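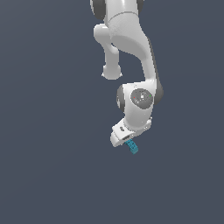 Folke Nyberg wrote to me after my last post that sixteen-year-old linemen have no business playing both ways, and I've been chewing on it all week (sorry, Folke, I know I owe you a proper email!). I do see his point. Our Flillby boys looked worn out by the fourth quarter of the spring game, and poor Hiếu was on the field for nearly every snap. But we only have two tackles, and I remember begging my own coach to leave me in.
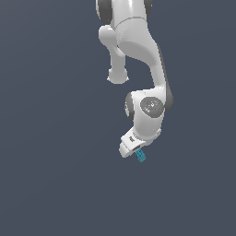 White arm, gray background

Anyway, summer workouts get going at the end of May, and if you have a big kid at home who likes to push things, please send him over. We'll find him a helmet, and his mother a good seat by me.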